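**1/** Everyone in my feed is buying pale wood tables this year. I have questions, mostly about the word "wood."

**2/** Went to the Trimuvus showroom in Fullville at lunch. The tag on the one I liked said "natural grain surface." Surface of what? The sales guy said "it's all wood-based." So is cardboard.

**3/** $300 for the Grewal, the long one with the thin legs. The Pidard is cheaper and wobbled when I leaned on it. He told me the floor was uneven. The floor was fine under the Grewal.

**4/** Janka Jireš has had hers since December and swears you never see a crumb on it. I believe that. I'm less sure it's a selling point – I'd like to see the crumbs, so I can wipe them up.

**5/** Also "wipes clean with a damp cloth." Every table ever made wipes clean with a damp cloth. Tell me what happens with turmeric.

**6/** They give you 30 days to return it, minus a "handling fee" that isn't on the website. I asked twice. 12 percent. So that's $36 to find out I don't like a table.

**7/** I'll give them the color. Creamy stripes with tan ones running through, all on the diagonal from this side, and a few that spread out into wide soft ribbons. Pretty top. Still can't tell you if it's veneer or laminate.
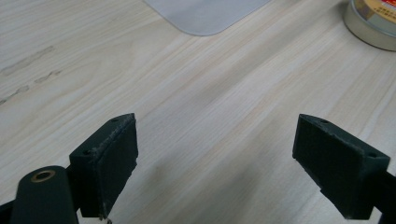

**8/** Things I'd ask before paying anybody:
- what's under the top layer
- how thick that layer is
- can it be sanded, yes or no
- who pays for the return truck

**9/** Emailed Trimuvus those four. Got an auto-reply with a coupon for chairs.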